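Categoría: Tutoriales / Cine y promoción

Cómo preparar el estreno de una película pequeña sin agencia

Escribo esta guía después de promocionar «Staltlow», un largometraje familiar de 74 minutos que hicimos con muy poco dinero. El español no es mi primera lengua, pido paciencia con alguna frase. Los pasos van en el orden en que yo los haría hoy.

1. Escribir la frase de la película

Antes del cartel y del tráiler hace falta una frase de máximo 25 palabras. Debe decir quién es el personaje, qué quiere y qué se lo impide. Nosotros tuvimos 9 versiones y elegimos la que una persona ajena al equipo pudo repetir de memoria al día siguiente.

2. Preparar la carpeta de prensa

Ponga en una sola carpeta en línea:
- sinopsis corta y sinopsis larga
- ficha técnica con la duración exacta
- fotografías fijas en horizontal, con el nombre del fotógrafo
- cartel en dos tamaños
- un correo de contacto que alguien lee cada día

Revise los permisos de la carpeta desde otro ordenador. La nuestra estuvo cerrada durante cuatro días y perdimos por eso una entrevista en la radio.

3. Elegir las salas

No conviene escribir a todas. Hicimos una lista de 37 salas que ya programaban cine familiar y a cada una mandamos un mensaje distinto, con mención de un título reciente de su cartelera. Si la sala no contesta en diez días, se llama por teléfono. Pregunte siempre por el formato de proyección y por la hora de la sesión: una película para niños a las diez de la noche está perdida.

4. Publicar el tráiler

Nuestro tráiler dura un minuto y medio. Lo publicamos en abril, seis semanas antes del estreno, y en la primera semana tuvo 1.056 visitas. Es poco, pero casi todas venían de la ciudad donde estaba la sala, y esto ayudó más que un número grande repartido por el mundo. Ponga la fecha y el lugar en los últimos segundos y también en el texto debajo del vídeo.

5. La noche del estreno

Llegue dos horas antes para probar el sonido con la sala vacía. Reserve dos filas para la prensa y los invitados, y no presente la película más de tres minutos. El coloquio se hace después, con una primera pregunta ya acordada por si hay silencio.

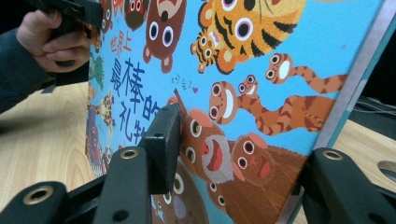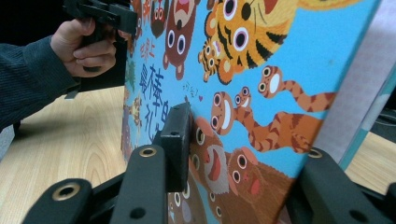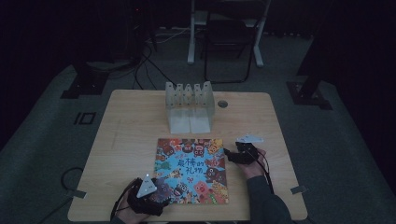 Khurram Rizvi: Gracias por la guía. En el paso 3 yo añadiría pedir por escrito el porcentaje de taquilla antes de anunciar la fecha. Con «Umden» lo dejamos para después y la sala nos propuso otras condiciones cuando los carteles ya estaban impresos.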